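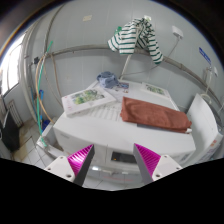

Figure 4. A white top-loading appliance in a utility area, with folded fabric, flat boxes and printed papers on its flat top.

4.2 What shoppers remember, and what lawyers wish they did

Trade dress law asks a modest question of the ordinary consumer: would she, in an ordinary hurry, take one seller's product for another's? The ordinary consumer has been asked this many times, usually by someone paid by one of the sellers, and her answers have a way of pleasing whoever wrote the questionnaire. We therefore began with the file of a dispute that had already been settled, where none of the parties had any further use for our results.

The dispute concerned the stitched border on a line of dish towels. Mulville, the smaller firm, had used a border of linked half-circles since its second catalog. Fabbri, a chain with stores in most shopping malls in the region, met with Mulville to discuss carrying the towels, declined, and in April put out a towel of its own with a border of linked half-circles. Fabbri's stood on a slightly thicker line. Much of the correspondence is about the thickness of the line.

Each side hired a survey expert. Mulville's expert showed shoppers the two towels one after the other and asked whether they came from the same company, from companies that did business together, or from different companies. Fabbri's expert laid the towels side by side, with the labels facing up, and asked the same thing. A reader will be able to guess which study found confusion. Both reports run to more than a hundred pages, and both describe their method as the one shoppers would recognize from everyday life.

Our own study borrowed from each and trusted neither. We recruited 779 adults who had bought household linens in the past year and split them into four groups. The first saw the Mulville towel and then, after a short unrelated task, the Fabbri towel. The second saw the pair in reverse order. The third saw the Mulville towel and a control we called Ladora, which had a plain hemmed border and no half-circles at all. The fourth saw all three together on a single page. The unrelated task was a set of questions about bus schedules, chosen after a pilot in which a set of questions about towels proved to be insufficiently unrelated.

The control matters more than either party's expert let on. Some people will say that any two towels come from the same company — they are both towels, after all — and a survey that does not subtract these people is mostly measuring their good nature. Trajkovski's objection to the Mulville report makes this point with less patience than we can manage here. Boris Trajkovski had been retained by neither side, and his memo has the cheerful tone of a man who will not be deposed.

We also coded the open-ended answers, 3,429 separate remarks in all. Two readers worked through them without knowing which group a respondent belonged to. Where they disagreed, a third reader decided. A large share of the remarks do not mention the border. They mention the color, the price the respondent imagined, a grandmother, and in 126 cases a wish to know where the towel could be bought. No category in the Destthorpe coding scheme covers this last kind of remark, so we added one and called it "commercial interest," a phrase both parties might have found encouraging.

Order effects are taken up in Section 4.3. We note only that the second group, which met the copy before the original, was quite ready to name Mulville as the imitator.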